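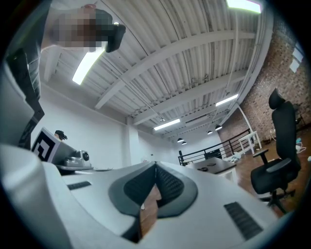 Trimming the start and end of hand-held gripper recordings

Posted by Rukurton in Data collection, Thursday

We are recording demonstrations with a pair of hand-held grippers, each with a wide-angle camera looking past its own fingers. Target is 2,508 episodes for a pick-and-place policy. A lot of the clips open with the operator's face over the gripper and the ceiling lights behind, the fingers nowhere near the table. Should these frames go into training, or be cut? And if the other gripper's marker is visible in them, is that worth keeping for the relative pose?

Lurel

Cut them. The policy learns whatever is in the file, including waving at the ceiling.

Kieran Dobson

Cut them from the training set but keep the raw video. The two uses are separate.

For training, start the episode when both grippers are in the working position and end it when the fingers have opened after the last release. We set the start by hand on the first batch, then switched to a threshold on gripper height with a manual check. Out of 2,220 episodes the threshold put the start in the wrong place mostly where the operator had paused halfway to the table.

For calibration, the early frames are useful. A wide view with beams, light fittings and a brick wall gives the tracker plenty of fixed features, which a bare tabletop does not. Run the pose estimation over the whole recording, then trim. If you trim first you may lose the map and have to throw the clip away.

On the marker: a square tag seen at a steep tilt near the rim of a fisheye gives a poor pose. We use it as a sanity check against the tracker and drop any detection where the two disagree by more than 3 cm.

Faces should be pixelated before anything leaves the recording machine - do it on the raw file, so that every later export inherits it.

Dağdelen

Agree with the above. Also check that the clocks on both grippers match. Ours were 2 frames apart until June and the trimmed starts never lined up.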